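Workshop Tips: Trying Out Grippers on a Small Two-Arm Bench

Posted August 20, 2018 in Workshop

I have now spent most of a summer swapping fingers on a pair of small arms, and the arms have learned very little. I have learned a few things, mostly about cable ties.

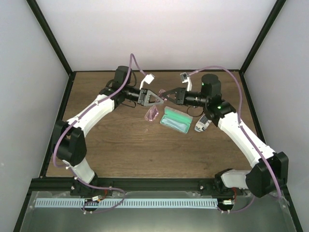

Start with something annoying. Everybody tests a new gripper on a wood block, and every gripper ever made can pick up a wood block. Go to the junk drawer instead. Glasses are excellent: thin, shiny, hinged, and shaped like nothing in particular. Thrift store pairs cost next to nothing and you will not cry when one loses a leg.

Leave the case in play too. An open case with a cloth in it is a much better target than a taped square, and a gripper that looked great in the air can turn into a snow shovel once it has to go down between two walls.

Fingers. I tried the Bemance set and the Zumby set. Bemance fingers are stiff and pinch nicely at the very tip. Zumby fingers flex, which is kinder to lenses and hopeless with cloth. I ran each for 220 grabs and kept a tally on the back of a seed catalog. Bemance dropped fewer, Zumby scratched fewer. Pick which one you'd like to be mad about.

Clear plastic fools cameras. A wrist camera sees a highlight where you see a pair of frames. Move the lamp before you touch the software. I lost two evenings to settings in March and then fixed it with a bedsheet over the window.

Cables. Tie the camera cable along the arm every few inches and leave a fat loop at the elbow. Then bend the arm as far as it will go, both ways, before you snip the tails. Kvido Kollár, who sold me my second arm, ties his so tight the elbow plays a note. He has replaced 14 cables.

Handing things across. With two arms, bring the tips together slowly and let one hold still. If both move, you have a very expensive game of slaps. Try the handoff with the grippers empty first and write down the closest spot you trust.

Controllers. The Todura box has a nicer screen. The Tóth box has a stop button you can find with your elbow. I use the Tóth.

Screws. Check the wrist ones after every long session. Mine back out somewhere before 500 cycles, always the one facing the wall. A dab of the removable thread locker, the blue kind, and keep it off plastic parts.

Next up is suction cups, if the pump ever ships.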